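Wednesday, gas supply notes

Went through the Droltidville import file with Rogelio this morning. The utility takes nearly all its gas through the Kinemberg line and wants a second route before the contract renewal in December. Our job is the flow side only. Price goes to Dexter.

Run 1: Skurnia interconnect open, Kinemberg at normal pressure. Model balanced after 37 iterations, nothing odd.

Run 2: Kinemberg shut, everything through Skurnia. Pressure at the Cabrera node sags overnight and recovers by 9 a.m. Storage covers the gap if it starts full. Have not tried it half full yet.

Put both runs on the shared drive, with the old 128-node network kept next to them for comparison. Don't overwrite that one.

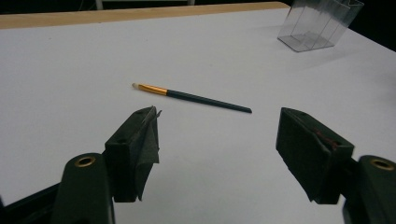 Still open

Compressor curve for Skurnia is from the previous operator — need the current one. Rogelio is writing to them.

Dexter Quiambao wants the LNG terminal case split into summer and winter. Fine, but the winter demand table has a flat 1000 in every row for the industrial users, clearly a placeholder. Asked him for the real series.

Rerun 2 with storage at half once the table is fixed.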